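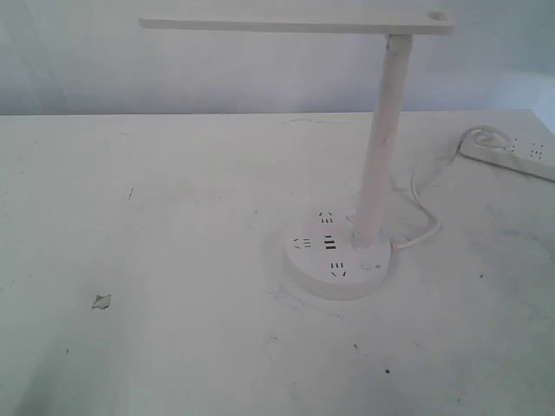 4. Setting up the work area

4.1 Choosing the table

 Sections 4 and 5 cover the Vemer 172 flatbed bookbinding press only. Owners of the 90 model should follow the supplement at the back of the manual.

1. Choose a table with a flat, rigid top. The press must stand on all four feet without rocking.
2. Check the top with a straight edge in both directions. A gap of more than 2 mm under the straight edge will cause uneven pressure on the text block.
3. Leave 172 mm free behind the press for the travel of the rear bar.
4. Leave enough room at the front to lay an open book flat.

Note: Folding tables are not suitable. The hinge line moves under load.

4.2 Preparing the surface

1. Remove dust and grit with a dry brush, working away from yourself.
2. Wipe with a damp cloth and allow to dry fully. Covering paper laid on a damp top will stretch and then cockle.
3. Run a fingertip over the working area. Any speck that can be felt will mark book cloth under pressure.
4. Scrape off dried paste with the bone folder supplied. Do not use a knife. 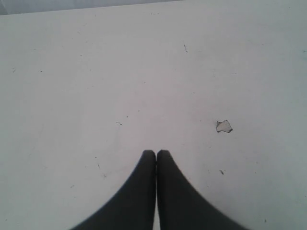
Fig. 4-1. White work surface with fine scratches and specks.

Fine scratches do not affect pressing. Deeper cuts should be covered with a sheet of greyboard, smooth side up.

Caution: Do not use solvent cleaners. Residue may pass into the paper and discolour it later.

4.3 Fitting the pressing boards

1. Turn the handwheel anticlockwise until the platen reaches its upper stop.
2. Slide the lower board in from the front, with the stamped number 1743 facing down.
3. Push the board back until it meets both pegs. If it meets only one, take it out and check the channel for paper scraps.
4. Place the upper board on the lower board and bring the platen down until it just touches.
5. Tighten the two side screws by hand. Do not use a spanner.

Caution: Keep fingers clear of the side channels when lowering the platen.

4.4 Test pressing

1. Place a folded sheet of thin paper at each corner of the lower board.
2. Lower the platen and turn the handwheel to the first mark on the scale.
3. Pull each sheet gently. All four should resist equally.
4. If one sheet slides out, loosen the side screws, turn the foot nearest that corner clockwise by a quarter turn, and repeat from step 1.

Note: Repeat the test after moving the press to another table, and again after the first 90 pressings.

Spare boards and pegs are ordered from Onell under the numbers given in section 9.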